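Workshop notebook, combat tuning group
5 Jul 2019
Project: Ardale (action RPG, internal build)

Purpose of this entry: to record the stamina and stagger changes made to the Uslow encounter since the June milestone, and to list what remains before the build is passed to certification.

Background. At the June milestone the Uslow fight was judged too long and too even. Players who learned the first phase could repeat the same dodge and single strike until the health bar was empty. The second phase was meant to break that habit, but its opening sweep could be avoided with the same dodge at the same moment. Several testers finished the fight without noticing that a second phase had begun.

Changes to player stamina. The bar remains at 100. The delay before it starts to refill after a dodge has been lengthened, and the delay after a blocked hit has been left as it was. Blocking is therefore the cheaper choice against light attacks for the first time in this build. Heavy attacks still break a guard if the bar is low. The guard break animation was also shortened, as the group agreed that the previous one took control away from the player for too long.

Changes to Uslow. Total health is now 700 across both phases, with the change of phase at the midpoint. The stagger meter no longer resets when the second phase starts. This was a fault and had been reported under two separate tickets, both now closed. The opening sweep of the second phase is held back slightly longer before release, and a step forward has been added so that a backward dodge alone will not clear it. A sideways dodge will.
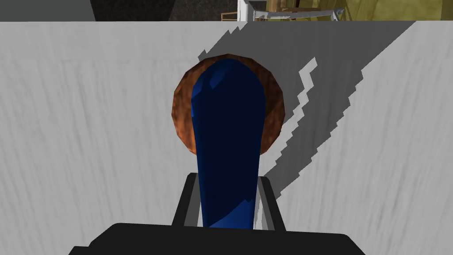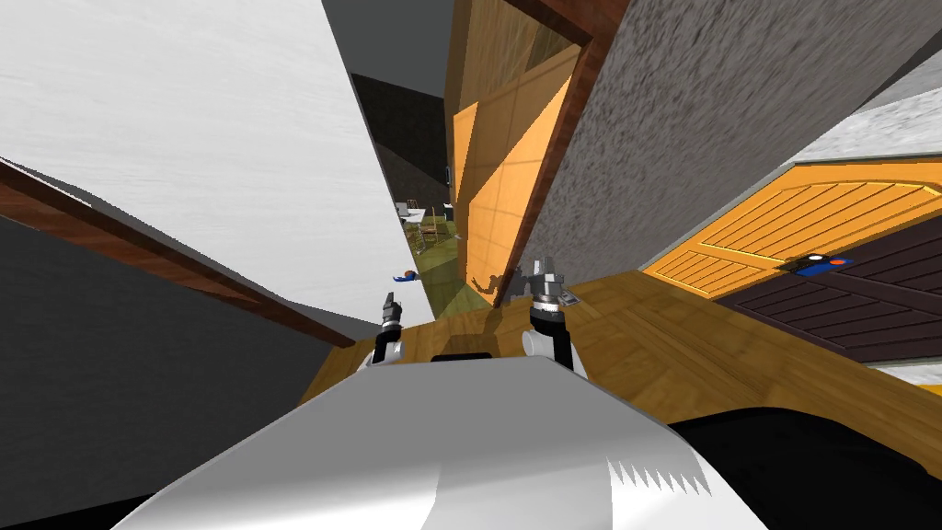 Renders, two views.

Test notes. The group played the encounter with the sword and shield set, then with the long spear. The sword set now produces the fight that was intended: short exchanges, some retreat, and a clear change of pace at the midpoint. The spear remains a problem. Its reach allows the player to fill the stagger meter from outside the range of every attack except the leap, and the leap is chosen too seldom at that distance. Raising the chance of the leap was tried and gave a fight made up almost wholly of leaps. The value has been put back. A short charge that covers the same ground is the preferred answer, and animation has been asked whether the one made for the Akolgo guards can be reused.

Lock-on. The camera still drops its target when Uslow passes behind the pillars on the north side of the arena. The fault appears on both console builds and on PC. It is not related to the changes above, and it should not hold them back, but it must be fixed before outside testing. Moving the pillars outward was suggested – level design would prefer to keep them, as they are the only cover from the leap.

Checkpoint distance. The run from the last checkpoint to the arena takes too long for an encounter that is expected to be failed several times. The Ciltik gate shortcut opens from the arena side only, so it gives no help until the fight is over. Two options were recorded:

Option 1: add a lever on the near side of the Ciltik gate.
Option 2: move the checkpoint to the foot of the stairs and leave the gate alone.

Option 2 is less work and does not affect the route through the lower town. No decision has been made.

Difficulty on repeat play. On the second playthrough the health value is scaled but the stagger meter is not. As a result the boss is staggered more often over the course of the fight, and repeat play feels easier in spite of the larger numbers. The stagger meter should be scaled by the same rule. A request has been entered.

Open items
Spear reach against Uslow: waiting on animation
Lock-on behind pillars: assigned to camera, priority 2
Checkpoint or lever: level design to reply
Stagger scaling on repeat play: request entered
Sound cue for the change of phase: placeholder in build 7, final version not received

The tuning values are locked until the animation reply is in. Any member who needs to alter them for a test should work on a separate branch and note the change on this page.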